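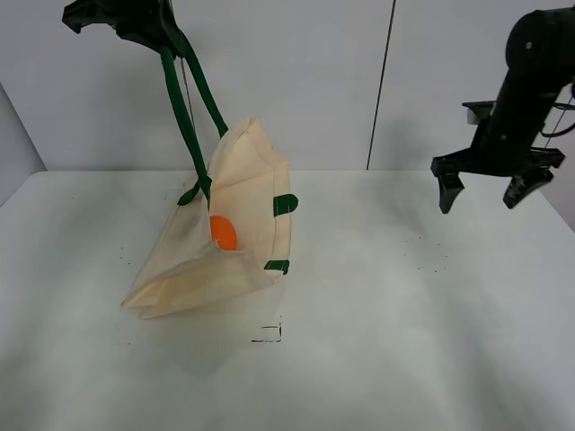

*Cream tote, dark green handles. Both handles attach along the top of the bag.*

# Replacing worn handles on a fabric tote

Handles usually fail before the body of a bag does. The fabric at the attachment point carries the whole load across a small area, and the stitches cut into it a little more each time the bag is picked up. This page covers removing old handles, repairing the fabric underneath, and sewing on a new pair. It applies to flat fabric bags with two handles and an open top. Bags with riveted leather handles need a different method.

## Before you start

Weigh the bag with its usual load. If the figure is more than 70 newtons (a bit over 15 pounds), use the box-and-cross stitch in step 5. Below that, three parallel lines of stitching will hold.

Wash and dry the bag first if it has never been washed. Cotton fabric shrinks the first time through, and a handle sewn on before that will pucker.

You will need:

- Two lengths of webbing or covered cord, plus flat tabs if using cord
- Polyester thread, heavy weight
- A size 16 or 18 machine needle, or a hand needle and thimble
- Seam ripper
- Scrap fabric for backing patches
- Chalk or a washable marker
- Clips (pins bend in thick layers)

I use Forska webbing in the one-inch width. Any dense cotton or polyester webbing will do, but check that the weave doesn't spread when you push a needle through it. Zorby cord is fine for rounded handles if you sew flat tabs to the ends.

## 1. Measure the old handles

Measure each handle along its length from stitch line to stitch line, then add the hidden part at both ends. Old handles stretch unevenly. If the two differ, use the shorter one.

For a shoulder-carry tote, cut each piece to 70 cm. This leaves 4 cm at each end for the attachment. For hand carry, cut shorter and test with clips before sewing anything.

## 2. Remove the old stitching

Work from the inside. Cut every third stitch with the seam ripper, turn the bag over, and pull the thread from the outside. Don't pull on the handle itself. If the handles are caught in the top hem, open the hem only as far as you need to, and mark both ends of the opening.

Pick out the loose thread ends. Leftover thread jams under the presser foot.

## 3. Patch the fabric

Hold each attachment point up to a light. Enlarged needle holes are normal. A tear or a thin spot longer than the width of the webbing needs a patch.

Cut the patch at least 2 cm larger than the attachment on all sides. Round the corners. Place it on the inside, with its grain matching the bag, and sew around the edge with a plain straight stitch. I patch all four points even when only one is torn.

## 4. Mark the positions

Fold the bag in half vertically and chalk the center line. Measure outward from the center to the inner edge of each handle end, and use the same distance on all four. Lay the bag flat and compare front to back. An error of 5 mm is enough to make a bag hang crooked when full.

Seal the cut ends of polyester webbing with a lighter. Fold cotton webbing under by 1 cm.

Clip the handles on and check for twists. Then pick up the empty bag by both handles and see that the top edge is level.

## 5. Sew

Set the stitch length to 3 mm. Sew a rectangle just inside the edges of the webbing, then sew both diagonals without cutting the thread. Go over the top side of the rectangle a second time, as it takes most of the strain. Turn the handwheel by hand over the hem.

Sewing by hand, use backstitch and a doubled thread. Wax it if it tangles.

If the top thread breaks, change the needle before adjusting the tension. Stefaniia Prokopenko, who checked these steps on a much older machine than mine, had to go up to an 18 and slow down for the hem. The 16 skipped stitches.

## 6. Close the hem and test

Restitch any opened hem, overlapping the old stitching by 2 cm at each end. Tie off the threads on the inside.

Load the bag to its usual weight and hang it from a hook overnight. Check for gaps between the webbing and the bag, and for needle holes that have pulled into slots. Slots mean the stitches are too close together. Unpick that corner, add a second patch, and resew at 3.5 mm.

Revised 10/26/26: corrected the hem overlap in step 6.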